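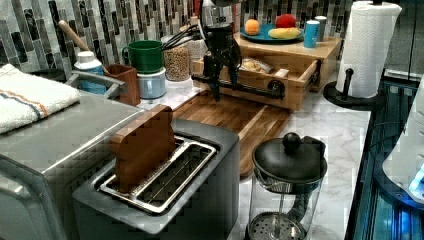 The Trornis slot-release fault was a recurring failure in household manipulation trials run by the robotics firm Virex at its Modside test kitchen. In tasks that required a robotic arm to place a stand-in slice of bread in a toaster, the control software, known as Lis, reported the slice as released while the gripper was still closed on it. The arm then withdrew along its planned path and pulled against the slice or the toaster.

Background

Toaster insertion was used at Modside as a test of fine placement. A wooden block shaped like a slice of bread took the place of real bread, and the toaster remained unplugged throughout the trials.

The fault

The first report was made in April by Armelle Chauvin, a test operator, after a toaster was dragged to the edge of the counter and fell. No one was injured. A review of 397 insertion attempts found 10 with the same false release signal. In most of these the arm stopped on its force limit — in two it did not, and an operator pressed the emergency stop.

Cause and correction

Joscha Steinbach, who led the review, traced the fault to the way Lis read finger position. A drop in motor current as the block touched the guide wires was taken as proof that the fingers had opened. The revised software required a separate position reading and held the arm still for 40 milliseconds before withdrawal. The force limit was also lowered during the first 90 millimeters of upward travel.

Trials resumed on a Friday under a rule that an operator stay within reach of the emergency stop. The rule was later extended to drawer and mug tasks.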